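Gomance Edo simulator, club license: review after one season

Posted by Urszula Duda, January 5, 2024

I help with a robotics club for students from 14 to 18 years. We have only one real arm and many students, so in autumn we bought the club license of Edo, the simulator from Gomance. It costs 315 for the year and allows 10 computers. I paid from the club money, and I want to write what we got for it.

Installation took one evening. On the older laptops the program starts slowly, and two times it closed by itself when we changed the gripper model. After the February update of the drivers was announced I wrote to support, and they answered politely but without a date.

What I like most is the wrist view. Students drive the arm while looking only from the gripper, the same way as in the competition, and they learn quickly that distance is difficult to judge. Igor Zawadzka, our most patient driver, needed 32 attempts for his first clean pick of a long stick. Small blocks went better for him. The shadows are drawn too, and they helped the younger students to understand when the fingers are low enough.

What I like less: the manual. It is short, and the chapter about friction has only one page. If you leave the default values, the sticks slide away from the fingers too easily. Aleksandra Jakubowski changed them for our group and saved the file, and after this the exercises became much more fair. The shadows also have jagged edges on our settings, and I did not find an option that makes them smooth without losing speed.

We compared it with Nandov, which another club uses. Nandov has nicer menus, but recording of attempts is limited to 200 in one project, and we passed this number before winter.

I give four stars from five. For a club with one arm and a long queue I can recommend it, and we will renew. Our next exercise is sorting sticks and blocks by color, with the wrist view only.

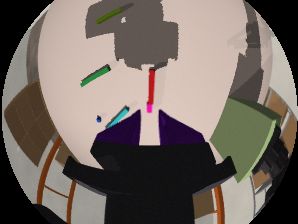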